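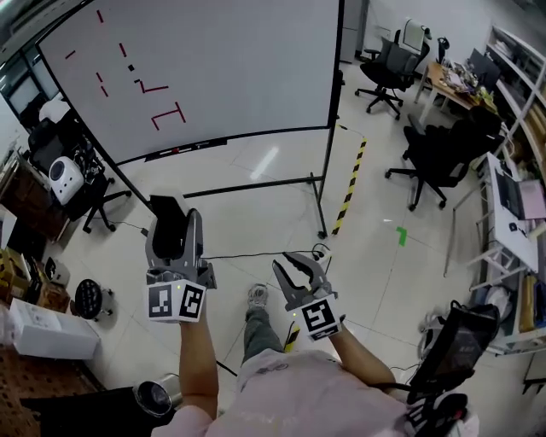 Skultthorpe, 21 de octubre de 2018

Asunto: Re: [lista] Jornada de puertas abiertas en Intarasuk, ¿merece la pena?

Hola a todos:

Contesto por la lista porque ya me han llegado tres correos privados con la misma pregunta, y a la tercera uno se cansa de copiar y pegar. Dejo citado el mensaje original:

> Buenas. Los de Intarasuk abren el laboratorio y luego repiten en
> diciembre. ¿Ha ido alguien? En el anuncio pone «demostración de
> manipulación con dos manos», que lo mismo puede ser un brazo doblando
> camisetas que un señor con un PowerPoint. Desde Prildale son 324
> kilómetros entre ida y vuelta y me gustaría saber a qué voy. También
> querría saber si dejan tocar, si admiten niños y si hay sitio para
> aparcar. Gracias.

Voy por partes, aunque no en ese orden.

PowerPoint hubo, pero corto. Una sola persona explicando el proyecto de pie, con el café en la mano, y enseguida a la sala. Brazo doblando camisetas, ninguno. Lo que enseñan es la parte anterior, la que no suele salir en los vídeos promocionales: cómo se recogen los datos con los que después se entrena el robot. Y eso lo hace una persona, con una pinza en cada mano, como quien va a servir ensalada en una boda muy exigente.

Las pinzas son de mano y cada una va montada con un cubo blanco con marcadores impresos en blanco y negro, de esos que parecen un código QR hecho con prisa. Los cubos sirven para saber en cada momento dónde está la pinza y cómo está girada. Las dos no son iguales: una lleva una almohadilla negra en la mordaza de arriba y la otra tiene dos dedos gris oscuro, sin más. Pregunté por qué y me dijeron que estaban comparando agarres. Pregunté cuál iba ganando y me dijeron que dependía del objeto, respuesta que en esta lista ya hemos oído sobre absolutamente todo, desde los reductores hasta el pegamento.

Cada cubo tiene una lucecita verde. Según nos contaron, verde es que todo va bien. En un momento de la tarde dejó de estar verde y la demostración se convirtió en otra bastante más realista, con dos personas mirando un portátil en silencio. Fueron 20 minutos. A mí me pareció la parte más instructiva de la visita, pero entiendo que haya quien prefiera las camisetas.

La tarea en sí era modesta: coger un objeto con una mano, pasarlo a la otra, dejarlo, volver a empezar. Nos dijeron que el objetivo es llegar a 1000 repeticiones por tarea. La persona que llevaba las pinzas lo contaba con una serenidad admirable. Yo hice tres y ya tenía opiniones sobre mi hombro.

Sobre si dejan tocar: sí, dejan, y es lo que más recomiendo. Al principio aprietas demasiado, luego demasiado poco, y a continuación descubres que llevas toda la vida usando la punta de los dedos para cosas en las que nunca habías pensado. Con la pinza no hay punta de los dedos que valga. Además hay que procurar que los cubos queden a la vista, así que uno termina manipulando las cosas con los codos hacia fuera, en postura de camarero ofendido. El cable de la pinza derecha también cuenta: baja por ese lado y conviene acordarse de él antes de girarse con entusiasmo.

La sala es una oficina-laboratorio corriente, sin vitrinas ni luces azules. Sillas negras, estanterías con cosas, un escritorio que me hizo sentir mucho mejor respecto al mío. El suelo es de baldosa blanca y brillante, con una tira de cinta amarilla y negra que cruza por en medio. El que venga con niños, que se lo explique antes de entrar: en mi grupo había uno de unos siete años que consideró que la cinta era para andar por encima haciendo equilibrios, y lo hizo muy bien. Admiten niños, por tanto. No hay nada pensado para ellos, pero se lo pasan mejor que nosotros.

Hay también una pizarra grande con ruedas, con unos trazos rojos sueltos, rayas y un zigzag. Un asistente estuvo un buen rato delante, asintiendo. No me atreví a preguntarle qué había entendido, porque yo no entendí nada y no quería que se notara.

Cosas que no me gustaron. La acústica es mala y desde la segunda fila se oye a medias. El turno de preguntas se lo quedó casi entero un visitante de Stoltell que no tenía preguntas, sino una trayectoria profesional – larga, por lo visto. Y no enseñaron el robot ejecutando lo aprendido. Dijeron que en diciembre, «si todo va bien», y después de lo de la luz verde yo lo pondría a lápiz en la agenda.

Sobre el aparcamiento: hay, pero en la parte de atrás, y el cartel está puesto de manera que solo se ve al salir. Dad la vuelta al edificio sin hacer caso del navegador, que insiste en llevaros al muelle de carga.

¿Merece la pena desde Prildale? Si lo que quieres es ver un robot haciendo algo, espera a diciembre. Si estás montando algo parecido o te interesa cómo se graban estas cosas, ve a la primera que puedas y pide que te dejen las pinzas un rato largo. Si vas por el café, es de máquina.

Tengo apuntadas un par de cosas sobre cómo sincronizan las dos manos, pero con mi letra y de pie. Cuando las descifre las mando en un hilo aparte, que este ya se ha ido bastante del asunto. Los que estuvisteis en el turno de la mañana, decid si a vosotros os enseñaron algo más, que en el nuestro se comentó que sí y nos fuimos a casa con la duda.

Saludos desde Skultthorpe.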